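Drarthorpe Kitchen Gripper Trials

Data card, second release

Summary

This set holds 900 teleoperated episodes of two-arm kitchen work, recorded to compare two sets of gripper fingers on the same robot. The tasks are loading and unloading a dishwasher and moving items in and out of a drying rack at the sink. The arms, the head camera and the controller stayed the same throughout. Only the fingers and the grip force settings changed.

The first release had one task and no force readings. Please use this one instead.

Fingers compared

Flultano: the stock fingers, flat pads, fairly stiff. They close fast and give a clean force reading, but they slip on round handles when the grip is off center.

Braser: longer fingers with a soft inner face. They hold curved rims better and forgive a bad approach angle. They also bend under load, so the reported finger width is a little smaller than the real one. We did not correct for this.

Both arms always carry the same kind of fingers within an episode. The field finger_type gives the kind. Don't try to read it from the video, as the fingers are often hidden behind the item being held.

Tasks

rack_to_hand: take an item from the drying rack and hold it clear of the counter.
hand_to_rack: the reverse.
load_lower: place an item between the tines of the lower dishwasher rack.
load_upper: place an item in the upper rack.
door: open or close the dishwasher door with one arm while the other stays still or holds something.

Many episodes run more than one task back to back. The segments file gives the start and end of each.

Camera view

The main video comes from the head camera and looks down on the work. With one arm at the drying rack and the other at the open dishwasher, both grippers are far from the middle of the view, and parts of the arms drop out of it. The glossy counter throws long bright streaks, and the cabinet fronts reflect too. Depth is poor on both surfaces. We left the bad depth values in and added a mask file for people who want to drop them.
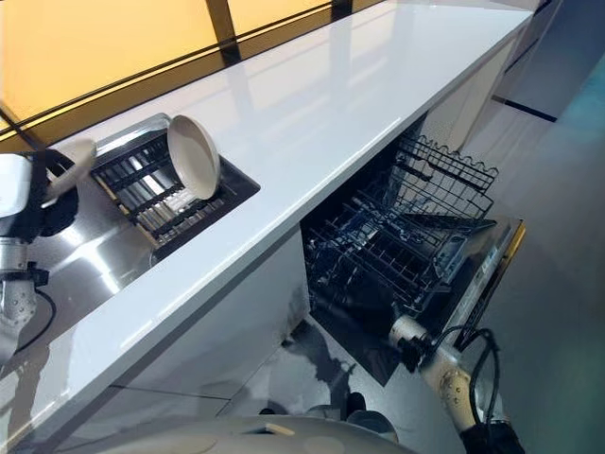 Files

episodes/ has one folder per episode, with head video, depth, depth mask, joint positions and gripper readings.
segments.csv has task names and times.
splits/ has the train and test lists. The test list holds both finger types.
notes.txt has operator remarks, unedited.

Gripper width is in millimeters and force is in newtons. Joint angles are in radians. Times are seconds from the start of the episode.

Labels

Each segment is marked success, partial or fail. Partial means the item ended up in the right place but touched something it should not have, or needed a second grasp. Roksolana Panasiuk labeled the rack tasks and Tarmo Ozoliņš labeled the dishwasher tasks, so small differences in strictness between the two groups are likely. Compare finger types within a task before comparing across tasks.

Known problems

The left gripper force reading drifts upward in long episodes. Subtract the value from the last open position.

Episodes recorded in February used an older controller build with slower closing. They are marked old_ctrl and are left out of the test list.

The set has one kitchen and one robot. We would not use it to claim that either finger type is better in general.

Use

Free for research and teaching. Cite it as Drarthorpe Kitchen Gripper Trials, release 2. The loading script is in the Soliman tools repository under readers/, and bug reports for the script should go there.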